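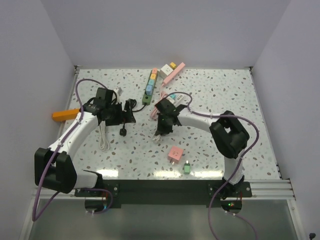 The Clovberg bench kit is the first of the commercial products to be reviewed in this module. It is supplied by Zastine as a complete two-arm workstation, and is marketed to repair shops, sorting rooms and teaching laboratories. Students should judge it against the work a buyer would ask of it. Sorting mixed electrical accessories is a fair test. Power strips and cube adapters have flat sides and can be gripped in several ways, but a folded bundle of white cable has no fixed shape, and a gripper brought down over one must close on loops that may shift. Note also that the arms carry their own purple cables on the outside, looping over the wrists and past the elbows. Reviewers should ask how much slack is needed and whether it limits the reach of either arm.

Terms of supply

The kit is offered for purchase or on a lease of 60 weeks. The purchase price is £2,161, excluding delivery. The lease includes one service visit, to be arranged through the Ukness office. Replacement gripper fingers are charged separately under both arrangements. The supplier recommends inspection of the fingers after every 2,000 picks and of the wrist joints after every 600 hours of use.

Points for the written review

Reviews should state which tasks were considered and which were left out. Claims taken from the supplier's leaflet must be marked as such and kept apart from the student's own findings. Where two arms share one surface, the review should say how the work is divided between them and what happens when both are sent to the same object. Running costs are to be set out for one year.

A comparison with the single-arm Bagheri kit is optional and carries no extra marks.

Reviews are to be submitted to Razia Kiani by October 14, 2020. Questions on the lease figures should be sent to Ebenezer Agbenyega. The second product will be introduced in November by Senyo Baidoo.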